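Bin Picking Example Gathering – Working Group
Minutes of the meeting held 20 Mar 2020

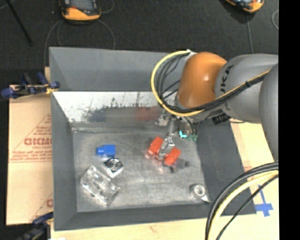
Mariama Agbeko took the chair and thanked everybody for coming, and especially those who had stayed on after the Stirnum call, which ran well over as it tends to do. The minutes of the November meeting were read and agreed, with one correction: the spelling of Bakalis in item 2.

1. Where we are with the count
The shared log stands at 1,902 picks kept, against the 2,000 we promised Stirnum for the first training run. Mariama said how pleased she was with this, and she wanted it written down that the evening shift did a great deal of it. Of the picks kept, 751 have been labeled for where the grip was made. The rest are waiting, and it was agreed that labeling should now come ahead of new recording for a little while.

2. What goes in the bin
There was a long and friendly talk about the mix of items. Clear plastic pieces and shiny round things are still the ones the model guesses worst on, and several people felt we have leaned too much on solid blocks in bright colors. Bakalis have offered to send a box of mixed small parts, and the group was glad to accept. The bare metal bottom will stay as it is – a liner was suggested, but the first customers' bins won't have one, and the reflections are something the model will have to learn to live with.

3. Failed picks
It was asked again whether to keep the misses. After some back and forth it was settled that we keep them, marked as misses, with up to three tries on the same item before the operator moves on. Items are to be stirred by hand between runs, with the arm stopped.

4. Bin position
Please check the clamps and the tape mark before each session. A bin that has crept a little spoils a whole afternoon's work, as we found out with the Filtetti batch. Mariama will add a line to the start-up sheet.

5. Any other business
The notes on the Banance trial are still wanted from two people, who know who they are and were teased kindly. Thanks were given for the cake.

Next meeting to be set once the labeling is caught up.

Recent items
Minutes, November meeting
Start-up sheet for operators
Labeling guide: grip points and misses
Banance trial: notes so far
Filtetti batch: what we threw out and why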